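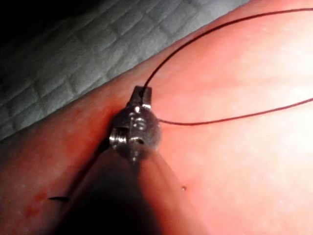
Bench 2, instrument tip over the suture pad, thread attached.

Drestex training bench: pre-session checklist, July 2023
Checked by: Brisa Sandoval

1. Emergency stop within reach of the seated operator. OK. Last month it was within reach of a coat.

2. Wrist joint free of grit and old thread. OK. Use the soft brush. The bread knife has been returned to the kitchen.

3. Instrument use log. 121 uses entered against our limit of 200. OK, assuming people write things down, which is a generous assumption.

4. Thread clear of the joint before the wrist is moved. COMMENT: watch the loop. It will find the hinge if you let it.

5. Needle located before hands go near the pad. OK. "It's in there somewhere" is not a location.

6. Pad condition. COMMENT: reddish blotches near the rounded edge, might be old punctures, might be staining. Start new work away from them. Meesuk pads get swapped after 50 sessions, or sooner if you're embarrassed by them.

7. Lighting. COMMENT: right side of the pad is close to washed out. Turn the lamp down before anyone judges stitch spacing.

8. Speed limit set to training level. FAIL, reset on the spot. Whoever likes it fast, please see me.

9. Sharps container closed and dated. OK.

Open items: lamp (7), pad review (6). Recheck in August.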